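About us

Suvberg Data Works is a small company that records demonstrations for robot learning. Our clients are people who build robots and want them to do ordinary work with their hands: put a thing back where it belongs, open a drawer, fold a cloth. A learning system needs to see such a task many times before it can do it alone. We make these examples, we check them, and we deliver them in good order.

How we started

The company began in Derumska, in two rented rooms above a print shop. At that time we were three people with one robot arm and a lot of plastic cups. The first client asked for a few hours of recordings with cups and plates, and we thought it would take us one month. It took almost 7. We learned that the recording is the short part of the job. The long part is to decide what counts as a good example, and to keep to this decision also when everybody is tired.

Later we moved to Braltville, where we have a proper hall with a flat floor and enough electricity. The Derumska rooms we gave back, but the office with the checking team stayed in the same town and is still there today.

Who we are

We are 14 people now. Half of us are operators, this means they guide the robots through the task by hand movements. The other half prepares the stations, checks the recordings and writes the notes which go with them. Most operators did not come from robotics. We have a former dental technician, a tailor, and two people who worked in a parcel center. For this work patience is more useful than a diploma, and we train every new colleague ourselves. The training takes four weeks, and in the first week nothing that is recorded goes to a client.

How we work

Each project starts with a written task sheet. It says what is on the station at the beginning, what should be the state at the end, and what the operator is allowed to do in between. If an operator drops an object, the sheet says if the recording continues or stops. Some clients want the mistakes and the corrections too, because the robot should learn how to recover. We keep these in a separate folder and mark them clearly.

Between two recordings we change something. The order of the objects, the angle of a handle, the distance to the edge. We use a printed list for this, as people who arrange things "by chance" come back to the same few arrangements very quickly.

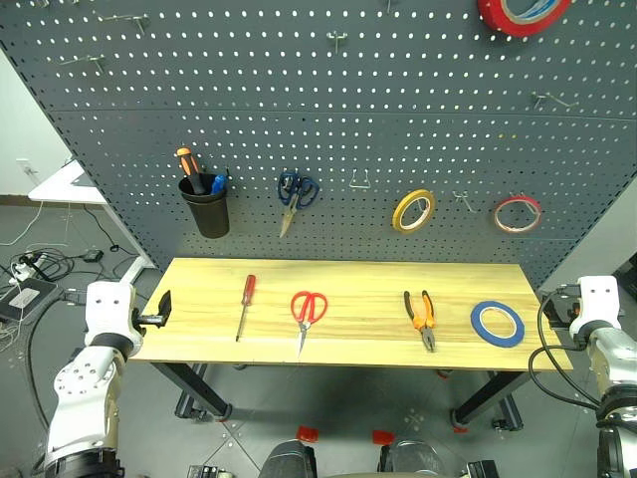
Tool tasks are the area we know best at this moment. Scissors, pliers and screwdrivers look simple, but each one asks for a different grip, and a hook on a board forgives very little. Our largest set until now is the one we made for Heitmann, with 1172 accepted recordings of sorting and hanging hand tools. Every one of them was watched from start to end by a person who did not record it. We still do it this way, and we know that it is slow.

What we do not do

We do not train the models and we do not sell robots. We also do not sell the same recordings twice. What a client orders belongs to this client.

Visit us

Clients are welcome in Braltville after arrangement by e-mail. The hall is open from 7 in the morning, and the early hours are the quiet ones — it is a good time to see a station running and to ask the operators your questions. Please wear closed shoes. Coffee is in the kitchen on the left side of the entrance.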